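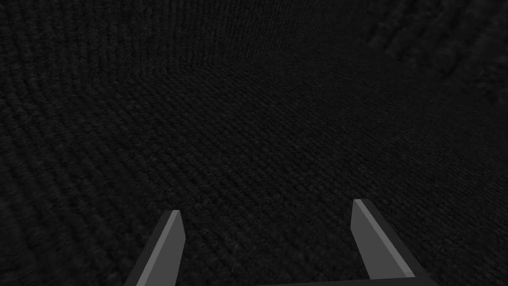 Flurnville Wrestling Supporters' List
Subject: Re: Seating and running order for the spring card

Date: 27/03/2024

Dear subscribers,

The message quoted below was sent to the list earlier this week and raises several points which other members have also put to the office. The reply is given to the whole list so that the same answers are available to everyone.

> I attended the February card at the Flurnville hall and enjoyed most of it, the tag match above all.
> I do have three complaints. The first match began before many of us
> had got through the doors. The title match was stopped for a count-out, which
> seemed a poor return for a main event that had been advertised since the
> autumn. Lastly, from the upper tier on the car park side I could not see the
> near corner of the ring at all, and I had paid the full price.
> Will any of this be different in the spring? I should also like to know
> whether the Toven Cup will still be decided in one night.
> A season ticket holder, upper tier

Admission

The paid attendance in February was 2,261. The hall is licensed for 4,000, but only the main entrance was in use and the queue had not cleared when the first bell rang. For the spring card the side entrance on the station road will also be open, and the doors will open 70 minutes before the first match. Season ticket holders may use either entrance. Tickets bought on the night will be sold at the main entrance only.

The opening match will not be held back for late arrivals. The hall must be cleared by the hour stated in the hire agreement, and a delay at the start would be taken from the main event.

The February title match

The count-out stands as the result. Under the rules of the promotion a title does not change hands on a count-out, and the champion therefore left with the belt. The office accepts that a good part of the audience was disappointed and that the booing afterwards was meant for the decision, as both wrestlers had worked very hard up to that point. The rematch has been signed and will be held with no count-outs. Disqualifications will still apply.

Several members asked whether the finish had been altered during the evening because of an injury. Neither wrestler was injured, and both are available for the spring card.

Sight lines

The correspondent is right about the upper tier. The lighting stand supplied by Maruyama was placed nearer to the ring than the plan allowed, and it hid one corner from a block of 100 seats. The stand will be moved back against the wall. Holders of tickets in that block in February may claim half the price of the ticket from the box office on production of the stub. Claims by post should include a return address. No claim can be taken over the telephone.

The Toven Cup

The Toven Cup will no longer be decided in one night. The first round and the semi-finals will be held on the spring card and the final on the following one. Last year's finalists each wrestled three times in an evening, and the final was slower than either of them would have wished. The women's tournament will follow the same pattern and will have the same number of entrants as the men's, which was the subject of a separate request from members.

The draw will be made in the ring before the interval. Members should disregard the bracket which has been passed round on other lists, as it did not come from this office and includes two wrestlers who have not entered.

Programmes

Programmes are again being printed by Flivik. Copies ordered in advance may be collected from the table inside the main entrance. Those using the side entrance will need to walk through the foyer to reach it.

Replies to this message go to the whole list. Questions about an individual booking should be sent to the box office address given on the ticket.

The Secretary
Flurnville Wrestling Supporters' List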